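Drarby gripper kit - worth it?

sohail_g
Thinking about the Drarby two-finger kit, 1,998 with the Sudo controller. Anyone running one on soft stuff? Sohail Ghumman here, small shop, no robot guy on staff.

benchrat905
Have had mine since August. Setup was fine, manual is bad. Fingers are good. Soft items ok if you turn the force way down, default is 9 and thats crazy for anything squishy. I run 3.

dwitkowska
Disagree on the fingers. That step near the tip snags on bags. Sent mine back, got the Grurneo, no regrets. - Damian Witkowska

benchrat905
Bags sure. He asked about soft stuff. Squishy orange thing at the fingers, moving too fast for my phone: 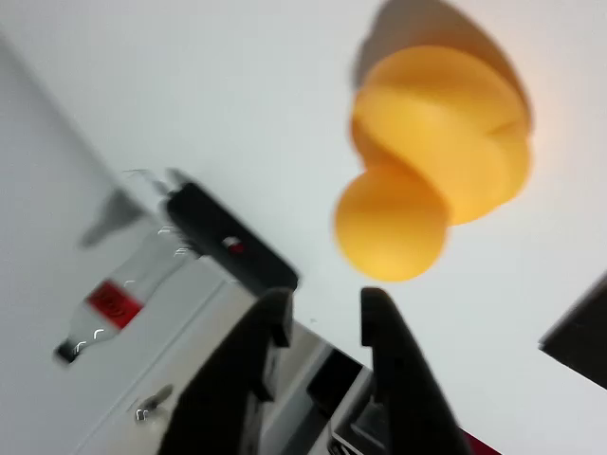 Page 3

sohail_g
Ok that helps. Is that blur all speed? Would want it slower than that tbh.

benchrat905
Speed is a slider, goes as slow as you want. Clear bottles are another story, mine drops them one day and crushes them the next. Still tuning.

dwitkowska
So 1,998 and you're still tuning in November. Grurneo took me an afternoon.

benchrat905
Grurneo also costs more and the software is a subscription. Pick your poison

abbasi_fan
Abbasi fingers fit the Drarby mount btw. No step, flat pads. Need longer screws

sohail_g
Didnt know that. Damian did you get a full refund?

dwitkowska
Minus shipping. Took them 9 days to anser the first email.

sohail_g
Ok. Asking Drarby for a demo unit first, will post back.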